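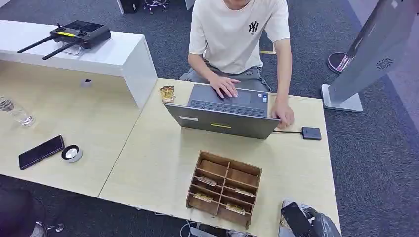
**Figure 3.** Desk station during the Kovano trial, from the robot's head camera. The gripper (bottom right) holds a phone; the divider organizer is at front center.

### 4.2 The Kovano kit on a shared desk

The first two stations had nobody sitting at them. The third does, and most of our complaints about the Kovano kit come from it. The kit is sold as a ready package - arm, two-finger gripper, head camera, control software, and a year of support from Prarkel, who resell it in our region. We paid the normal price and told the seller we were writing it up.

Setup took one afternoon. The manual gives 31 steps and we skipped none of them, though steps for the network part are out of order and Akande had to call support twice. Support was good. Calibration is a single routine, started from the menu, and it held for the whole of November without being redone. We had expected to redo it weekly.

The task at this station is plain: pick up a small everyday item, bring it to the divider organizer, release it in a free slot. Other things stay on the desk and must be left alone. In Figure 3 the desk has a laptop in use with a drive on a short cable, a glass with a little liquid in it, a roll of tape and a second phone lying face down. We did not tidy for the trials. Langlois argued for a cleaner layout as the baseline, and he may be right, but buyers of this kit will not clear their desks for it either.

Flat items are the weak spot. The supplied finger pads are hard and slide on glass and glossy plastic. A phone lying flat was the worst case; the planner goes for the long edge, misses, tries again from the same angle. Once the phone is up and held, transport is fine. Cards and thin packets behaved better then we thought, mainly when they leaned against a divider wall (see the upper left slot in Figure 3). Soft pads are sold separately. They should be in the box.

The organizer itself caused trouble in software. Its compartments are open at the top and the walls are thin, and the slot finder in the kit sometimes merged two neighboring slots into one. Poojary worked around this by entering the grid by hand, two columns, after which the error went away. The entry form for this is buried in the expert menu.

Working next to a person: the kit has a slow mode, on by default, and we left it on. Each participant did their own laptop work for 16 minutes while the arm ran. They were told to ignore it. Ugwu collected short comments afterwards - the usual one was about noise from the wrist joint, not about speed or closeness. Two people moved their glass further away. No item was dropped on a participant or on a keyboard.

Logging is the best part of the product. Each attempt gets its own folder with video, joint data and the planner's choice, and the viewer opens without a license. Storage is capped at 2000 attempts on the base plan, after which the oldest are overwriten with no warning. We lost 5 folders from the pilot that way. Demissie now copies everything out at the end of each session.

Comparison with the Werness kit is in Section 4.3. Same desk, same items, same slow mode where possible.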